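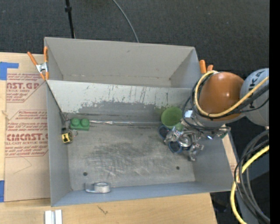 The Villalba Cup is an amateur indoor handball tournament held every November in the town of Villalba. It is a lively event, with matches running from breakfast until late evening and drums going in the stands nearly the whole time!

Format

Each team brings seven players to the court, goalkeeper included. Games are played in 2 short halves, and a tied knockout match goes straight to penalty throws, easily the loudest part of the weekend. The final has seats for 200 fans.

Notable teams

Mamer is known for its fast, daring counterattacks. Its long rivalry with Vistonura has produced some of the most thrilling finals in the cup's history. Mumix, a mixed side, joined later and quickly became a crowd favorite.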